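Comparing fingertips on a tabletop arm with a cup stacking task
Posted by Ailsa Yule, 2 September 2019
Filed under: Woltness notes, grippers

If you've just got a second set of fingers for your arm and you're wondering which ones to leave on, try them with cups first! Plastic cups are cheap, they're tapered, they squash a bit, and they show up a sloppy grip faster than anything else I've put on a table. We used them through most of August to compare the Dirivier fingertips with the plain pair we'd had on for ages, and I enjoyed it far more than I expected to.

What you need: your arm, both sets of fingers, a handful of nesting cups, two or three small balls, a bowl and a couple of old cloths. A thick book is good too if you have one spare.

Clamp the mounting plate down before you do anything else. Then home the arm, fit the first fingers and run the open and close command 5 times with nothing between them. If the two tips don't meet evenly, take them off and seat them again.

Next, scatter your things about. Don't be tidy. The cups want neighbours, so the arm has to come down into a bit of a crowd.

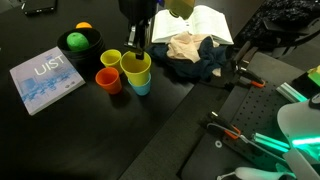
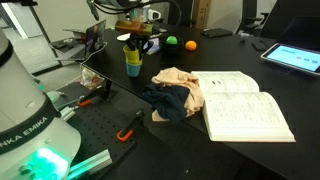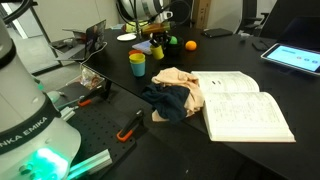

Cups, balls, cloths and an open book, with the arm close by.

Start with force set low. I begin at 5 newtons and go up in small steps until a cup lifts without slipping, then write that number down and leave it alone for the whole run. It's very tempting to nudge it when one goes wrong (I did, twice, and had to bin the lot).

Do 22 lifts with each set. Between lifts, move the cup by hand to a new spot, and every so often turn it into a stack of two, so the fingers have to take the top one and leave the bottom one standing. That's the hard bit, and the fun bit.

Score each lift as clean, wobbly or dropped. Our plain fingers got 43 per cent clean on the nested cups, and the Dirivier ones did a good deal better, though they were fussier about cloth and kept picking up two folds at once.

Swap fingers, home again, repeat. Check the tool weight in your controller settings after the swap! I forgot, and the arm sagged very slightly on every approach until Thân spotted it in the log.

I'll put the cloth results up separately once I've redone them with thicker fabric.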